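New on the Shelf: The Trandthorpe Tabletop Kit

Those of you who stopped by the Friday open bench in August will have heard me going on about the Trandthorpe kit, and several of you wrote in afterward to ask whether it was worth the money. I promised an answer in the next newsletter, and then the next newsletter came and went, so please accept my apologies along with a rather longer write-up than I had planned.

For anyone who missed it, Trandthorpe is a simulation package from the folks at Prosley, meant for small teams who want to try out gripper work on a computer before they put a real arm anywhere near the dishes. You get a set of rendered tabletops, a library of household objects, a two-finger gripper model with the linkages all modeled, and a set of practice tasks that run from very easy to downright mean. The basic license is $296 for a year, and there is a classroom version at $966 that covers a whole lab. Members of our group get the basic one for $200 through the end of the season, thanks to Widad Geagea, who wrote to Prosley on our behalf and was much more persistent than I would have been.

I have been using it in the evenings, mostly on the kitchen set, and I have to say I've grown very fond of it. The kitchen set is the one I would start with. It has mugs and plates and the sort of ordinary things you would find by anybody's sink, and the tasks ask you to pick them up, turn them over, move them from one spot to another and so on. There are 133 tasks in that set alone, which should keep even our keenest members busy into the winter!

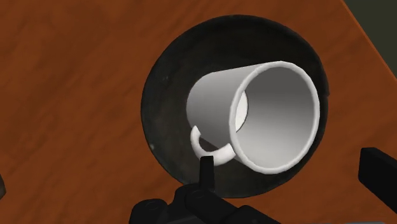
The camera can be moved wherever you like, and I'd encourage you to bring it in nice and close once you're comfortable with the controls. I spent my first week looking at everything from far back, the way you would sit at a real bench, and I kept missing by a little and wondering what I had done wrong. Osian Gronow suggested I bring the view down to where the fingers meet the object, and my evenings got a good deal more cheerful after that. You can save a camera position for each task – look under the View menu, since it took me an embarrassingly long time to find it.

Mugs are the part I'd like to hear from you about. A mug standing upright is friendly enough, but tip it over and you have a handle, a rim and a curved wall all offering themselves as places to grab, and they do not behave the same way at all. I have been partial to the rim. Renzo Piras goes for the handle every time and tells me I'm being stubborn. The kit lets you save your attempts and play them back side by side, so we may settle this at the next meeting, or at least have a pleasant argument over coffee.

Now for a few grumbles, because I did say this would be a fair review. The shading and the wood grain are good enough for my purposes, but don't expect anything you would mistake for your own dining room. The written guide is thin in places, especially on contact settings, where it gives you a page of numbers and very little advice on which ones to touch (I left most of them alone). My older laptop also struggled with the larger scenes and the fan made quite a racket, although the kitchen set ran well once I turned the shadows down a notch. And I do wish there were a proper undo. Resetting a task puts everything back where it began, even when all you wanted was to take back one clumsy nudge.

Support has been kind and fairly quick. I wrote to them twice, once about a license key I had typed in wrong and once about a gripper that refused to close, and both times I heard back the next morning.

If you'd like to try before you buy, Gadisa Admasu has the kit set up on the computer by the window and is happy to walk you through the first few tasks. Please send him a note ahead of time so he can plan for you. To order at the member price, reply to this newsletter with your name and the kind of computer you use, and Widad will pass along the code.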